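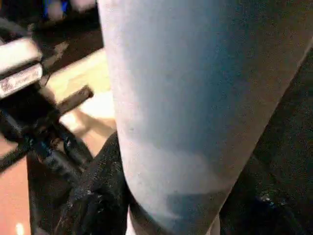

Pale blue plain surfaces show every speck up close.

The Chair Shed

By Darcy Kereama
May 27, 2023

Get our stories in your inbox twice a month. Sign up for the newsletter.

Raltovthorpe has one church hall, two ball fields and a brick shed behind the old feed store where anyone in town can borrow a chair.

The shed holds 454 of them. Most are white plastic, the kind sold in stacks outside hardware stores every spring. There are also folding metal chairs from a closed school, a row of wooden ones that go out mainly for weddings, and a small group of low beach chairs that get borrowed for the July fireworks and then sit until the next July.

Borrowing is free for up to three days. You write your name and phone number in a ledger, say how many you want, and carry them to your own truck. If a chair comes back broken you write that down too. There is no fine. A coffee can by the door takes donations, which pay for the light bulb and for mousetraps.

The shed opened 11 years ago after a funeral at which half the guests stood. The Waaka family, who owned the feed store, had a big kitchen and a wide yard and the whole town came. People drove home to fetch what they had, and by the middle of the afternoon the yard was full of kitchen chairs, piano benches and an ice chest or two. Getting everything back to the right house took a week. One bench was never claimed and is still in the shed, under the window.

That winter the family cleared out the building and asked for spare chairs. They expected a few dozen. People brought them by the trailer load, along with card tables, a church pew and a barber's chair that nobody could lift down from the truck. The pew went to the ball field. The barber's chair went home again.

I grew up two streets over and was away for most of the years since. When I moved back last November I needed eight chairs for a family dinner and was sent to the shed by the woman at the post office. It was cold enough inside to see my breath. The ledger hung from a nail on a length of string, with a pencil taped to it, and the page was already half full for that week: two birthday parties, a quilting group, a card game and a man who had written only "sitting down."

I went back in the spring and read the older ledgers. Last year there were some 355 loans. June is the busiest month, with graduations and weddings on top of each other, and February is the slowest. The same families come up again and again, and you can follow them through the pages. A baby shower for 20 is followed the next year by a first birthday for 12. A retirement party comes before a moving sale.

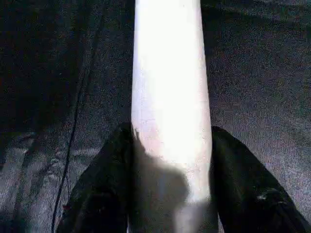 Sorting is done twice a year, in the yard, on whatever old blankets people bring. Each chair gets turned over and checked for splits where the legs meet the seat, and anything doubtful goes in a separate pile. Most have lost whatever labels they came with, so nobody tries to match them by maker. Bright light is less help than you might think. On a smooth, pale surface like the long piece in the picture, it can wash out the detail completely, and a hairline crack is easier to find with your thumb. The experienced sorters like an overcast morning and start early.

Cracked chairs are not repaired. The town tried plastic cement the second year and one of the mended legs gave way under a trombone player at the summer concert. He was fine, but the concert had to wait while he found his mouthpiece. Wooden chairs are a different matter, and there are four or five people in town who will take one home and glue a loose rung.

The harder question is space. The shed is full to the rafters and the roof leaks over the northeast corner. The feed store building was sold last year to Gunero, a tile company, which has let the shed stay on the same terms as before. There is no written lease. Some people want one. Others say that asking for a lease is the quickest way to be told no.

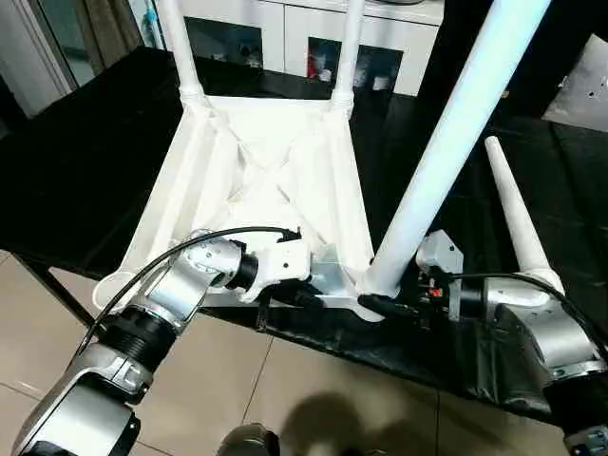
A white plastic chair upside down on a black table, with the ribs under the seat showing.

One idea is to split the chairs between the shed and the basement of the hall. It would be drier, but the basement has 14 steps and no ramp, and the people who borrow most often are not young. Another is to stop taking donations of any kind. A sign saying so went up in March. Four chairs were leaning against it the next morning.

For now the roof comes first. There is a tarp over the bad corner, held down with bricks, and the beach chairs have been moved to the dry side to wait for July.

When I returned my eight after the dinner, there was a man ahead of me with a stack of six. He signed them in, looked at the total on the page, and went back out to his truck for the one he had forgotten.

Contact us | Copyright 2023 | Back to top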